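Small towns should stop tearing down their old movie houses

The Lullora closed in November, and the town of Prorkirham has been arguing about it ever since. The owners want to sell the lot. The council says it has no money to step in. I think the council should find the money, and I say this as someone who went there maybe twice a year.

The building has 791 seats. On most nights fewer than fifty of them were sold, and people bring this up as if it settled the matter. It was built for a town that went to the pictures every week, when silent films still came in by train and a woman at the piano played for every showing. A house that size was never going to live on new releases alone.
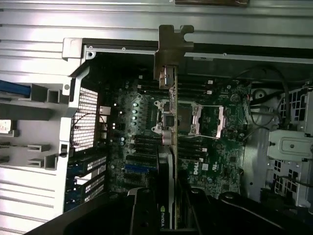

Wallin had the same problem. Its theater had 800 seats and a bad roof. The town bought it, closed off the balcony, and began showing old films twice a month with a talk beforehand. The first season sold 229 passes. Last year it was some 1,000, and a good share of those went to people under thirty who had never seen a silent picture with live music.

Prulton went the other way. It let its theater go for a parking lot, and the lot is half empty after six in the evening.

Most of the actors on those old screens are forgotten now. Many of their films are lost, and the ones that survive are usually watched alone at home, if they are watched at all. They were made for a crowd. A comedy from 1926 plays very differently when two hundred people are laughing at it.

The council votes on the demolition permit next month. It should say no and call Wallin.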